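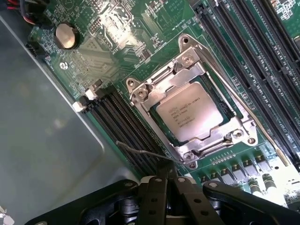
*Publié le 21 décembre 2022, par l'auteur du blog, dans « Manipulation »*

J'avais promis de revenir sur la partie apprentissage du projet Cluston une fois que les essais seraient dépouillés. C'est fait, au moins pour la première série, et je note ici la méthode et le résultat avant de les oublier pendant les vacances.

Pour rappel, Cluston porte sur le démontage de serveurs en fin de vie. Rivetti nous fournit les machines et s'intéresse surtout à la récupération des processeurs. Les cartes viennent de plusieurs générations, les supports ne sont pas tous orientés pareil, et on ne peut pas demander à quelqu'un de reprogrammer une trajectoire à chaque nouveau châssis. Le geste qui nous occupe depuis cet automne est l'ouverture du socket : dégager le levier de retenue, le relever, puis soulever le cadre métallique qui plaque le processeur. Le retrait du processeur lui-même viendra plus tard, avec un autre outil.

## Ce qu'on a comparé

Nous avons entraîné deux politiques sur les mêmes démonstrations. Le jeu complet contient 1305 démonstrations, toutes téléopérées, enregistrées avec la caméra du poignet et les positions articulaires.

La première politique prend l'image entière du poignet et prédit directement une suite de déplacements de la pince. C'est du clonage de comportement classique, sans rien de particulier.

La seconde, que nous appelons Vida en interne, fait la même chose mais dans un repère local. Un petit réseau estime d'abord la pose du cadre du socket, puis toutes les actions sont exprimées par rapport à cette pose. L'image est recadrée et redressée selon la même transformation avant d'entrer dans la politique. Le levier se retrouve donc à peu près toujours au même endroit, quelle que soit l'inclinaison de la carte sous la caméra.

L'idée n'est pas nouvelle. Ce que je voulais savoir, c'est si elle tient quand l'estimation de pose est médiocre, parce qu'elle l'est souvent chez nous.

## Pourquoi la pose est difficile à estimer

La difficulté principale est la lumière. Le cadre est en métal brillant, le dissipateur du processeur (un Xeon E5 sur la carte en tête d'article) est argenté lui aussi, et l'éclairage délave une partie du vert autour. Le bas à droite de la carte, vers l'étage d'alimentation, est presque blanc par endroits. Un détecteur fondé sur la couleur ne donne rien d'utilisable dans ces conditions.

Il y a ensuite l'occultation. Quand la pince arrive près du bord inférieur du cadre, les doigts masquent une partie de la carte, et c'est précisément le moment où il faudrait être précis. Nous avons fini par figer l'estimation pendant l'approche finale : la dernière pose jugée fiable est conservée, et la suite se fait avec la cinématique du bras.

Enfin, les fils. Un fil gris en travers des emplacements mémoire suffit à perturber le réseau, qui le prend parfois pour une arête. Nous en avons ajouté de synthétiques dans les images d'entraînement, tirés au hasard, et les erreurs grossières ont nettement diminué.

Les emplacements mémoire vides se sont en revanche révélés utiles. Leurs longues lignes parallèles donnent une très bonne indication d'orientation. Quand le réseau hésite sur la rotation du cadre, elles le remettent dans le bon sens. Je n'ai pas encore de mesure propre avec les barrettes en place.

## Résultat

Sur les cartes vues à l'entraînement, les deux politiques se valent. La version sans repère local est même un peu plus fluide et hésite moins avant le contact.

L'écart apparaît sur les cartes nouvelles. Nous en avions gardé 5 de côté, toutes de modèles absents des démonstrations. La politique directe ouvre le socket de façon répétable sur 2 d'entre elles. Vida y arrive sur les 5, avec des reprises sur la plus encombrée. C'est un petit échantillon et je ne vais pas en tirer un pourcentage.

Les échecs de la politique directe se ressemblent : elle descend au bon endroit pour une carte qu'elle connaît, mais pas pour celle qu'elle a devant elle. Elle a appris une position, avec une correction visuelle assez faible par-dessus.

Ceux de Vida sont différents. Lorsqu'une reprise est nécessaire, la pose était fausse de quelques degrés et le doigt passe à côté de l'extrémité du levier. Comme le bras remonte et refait une estimation, la seconde tentative est en général la bonne. J'ai aussi un cas où l'estimation figée était mauvaise dès le départ et où le bras a insisté jusqu'à la limite d'effort. Le seuil a été abaissé ensuite.

## Détails pratiques

- Les doigts percés sont ceux d'origine. J'ai essayé des embouts plus fins, sans gain visible sur cette étape.
- La pile du BIOS reste en place pendant tous les essais, nous la retirons à la main après.
- La limite d'effort est réglée par axe. Une valeur globale déclenchait des arrêts pendant les déplacements à vide.
- Le code d'annotation des poses vient de Junudberg, notre ancien projet sur les connecteurs. Il est lent mais il marche, je ne compte pas le réécrire.

## Suite

En janvier, nous reprenons avec des cartes garnies de leurs barrettes, pour voir ce que devient l'orientation quand les rainures ne sont plus visibles. Je voudrais aussi remplacer le gel de la pose par une mise à jour pondérée par la confiance du réseau. Une première version tourne en simulation, mais les reflets y sont trop propres pour que j'en dise quoi que ce soit.

Les courbes d'entraînement et le tableau par carte seront ajoutés à cette page quand Rivetti aura relu la liste des modèles.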